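Chapter 5
Reading a Kit Before You Buy It

What this chapter covers
How to compare a vendor's data sheet with the job you have
What usually comes in the box with a two-finger gripper kit, and what is left out
How to run a short bench trial and write it up
Where the wrist camera fits into the decision

Terms introduced
stroke, grip pad, palm, payload at the wrist, fingertip clearance, hand-eye calibration, service plan

5.1 The purchase at Droren

Droren is a repair and refurbishing shop. It takes in small household tools and appliance parts, cleans them, sorts them and sends them back out. Most of the sorting is done at workbenches by hand. In March the shop decided to try a robot arm on one bench, for the dull part of the job: picking parts off the tabletop and setting them in trays.

The arm was already there. It had been bought for a different line and was idle for most of the day. The missing pieces were a gripper, a camera and someone to make the two work together. Liv Moen, who ran the bench, was given the job of choosing. She had worked with conveyors and label printers but had never bought anything that bolts to a robot's wrist.

She ended up with two offers. The first was the Barex two-finger kit, sold as a box of parts with a manual. The second was a service from Granström, under which a technician brings a gripper, installs it, tunes it and comes back on a schedule for a monthly fee. Both would have done the work. They differ in cost, in how much the shop has to learn and in what happens when something breaks. We will follow the Barex kit through most of this chapter and return to the service plan in section 5.6.

5.2 What the data sheet says

The Barex sheet runs to two pages. The first is mostly marketing. The second has the table, and the table is what you should read first.

Stroke is how far the fingers open. If the widest part you need to pick is wider than the stroke, stop reading, unless the part can be turned and picked up by a narrower side. Liv Moen went through a week's worth of parts with a caliper and wrote down the widest and narrowest measurement for each. The kit's stroke is 71 millimeters. Two kinds of motor housing were too wide in both directions, and she took them off the list for the trial.

Grip force is given as a range. The low end matters more than beginners expect. A gripper that can't close softly will dent thin sheet metal and crack old plastic.

Payload at the wrist is a figure for the arm, and you will find it on the arm's data sheet. Subtract the weight of the gripper, the camera, the brackets and the cable that hangs from them. What remains is what you can lift. Vendors often list the weight of the gripper without its mounting plate, so ask for both.

Cycle life is the number of times the fingers can open and close before the maker expects wear. Ask what load it was tested under. If the sheet doesn't give one, treat the number as a guess.

5.3 What is in the box

The Barex kit arrives in one carton. The packing list reads:

Gripper body with palm plate
One pair of fingers with ribbed grip pads
Mounting plate and screws
Small camera with bracket
Control board and cable
Hex keys
Printed manual

The list doesn't include a power supply, spare pads or a cable long enough to run down a full-size arm. Droren bought all three separately. Torunn Sandberg, who handled the orders, asked that the extra items be written into the cost comparison, and this is good practice. A kit that looks cheap next to a service may look less so once the cable and spares are in the total.

Pads are the part that wears. The ridges do the gripping, and when they round off, smooth parts start to slip. Check whether pads can be replaced alone or come only as a set with the fingers. On the Barex kit they can be replaced alone.

5.4 Fitting and first power-up

Fitting took an afternoon. The manual's order of steps is sound with one exception. It tells you to run the cable before the camera bracket goes on, and on the arm at Droren the bracket then had to come off again. Fit the bracket first.

Once the gripper is mounted, turn the wrist joint slowly through its full range with the power low and watch the cable. It should bend without pulling at the connector. Then open and close the fingers 20 times with nothing between them and listen for rubbing. Tighten the finger screws again afterward. New screws settle.

Hand-eye calibration comes next. The arm knows where its wrist is, and the camera knows what it sees, but neither knows how the two are placed relative to each other. Calibration works out that relationship. The Barex software does it with a printed pattern taped to the table and a series of poses. Krum Delić, who did it at Droren, found that the pattern had to be completely flat. A curled corner was enough to throw off the result, and he glued the sheet to a piece of board.

5.5 The bench trial

A bench trial answers one question: will this kit do this job on this table? It should be short, and it should be written down before it starts. The Droren plan fit on half a sheet.

Parts: five kinds, chosen by Liv Moen from her list
Attempts: 200, divided equally among the kinds
Surface: the workbench as it is, with no mat
Lighting: the room lights as they are
Success: the part is lifted, carried to the tray and released inside it
Record: kind of part, success or failure, and a few words on each failure

Notice that the plan keeps the bench as it is. It is tempting to clear everything away, bring in a lamp and put down a plain mat. The results will be better and will tell you less. If the people who use the bench leave tools along the back of it, leave them there for the trial too.

Write the words on each failure at the time. "Missed" is too short to be useful. "Closed beyond the part" or "touched the table before closing" will point to a cause. The first suggests a calibration error along the direction of travel. The second is a matter of fingertip clearance, the space left between the tips of the fingers and the table at the moment of the grip. Flat parts need a small clearance, and a small clearance leaves little room for error in height.

Manaia Stubbs, who wrote the failure notes, began by watching from beside the bench. From there it was hard to tell whether a finger had come down in front of a part or behind it. The wrist camera was better for this, and the trial settled into a routine: run the attempt, write the result, then step back through the recording for any failure.

Reading wrist camera recordings takes a little practice. The fingers stay in the same place in every picture while the table appears to slide beneath them. Anything moving quickly may be smeared, and the gripper throws a shadow that changes as it nears the surface. The shadow is useful. Near the table it draws in toward the fingers, and you can judge height from it when the depth reading is in doubt.

Before going on to the trial results, spend a minute with a view from the wrist. Find the palm and both grip pads, then the shadow on the wood, and decide which parts of the tabletop you could judge with confidence and which you would want to see again in the next picture.

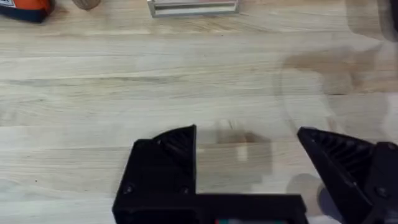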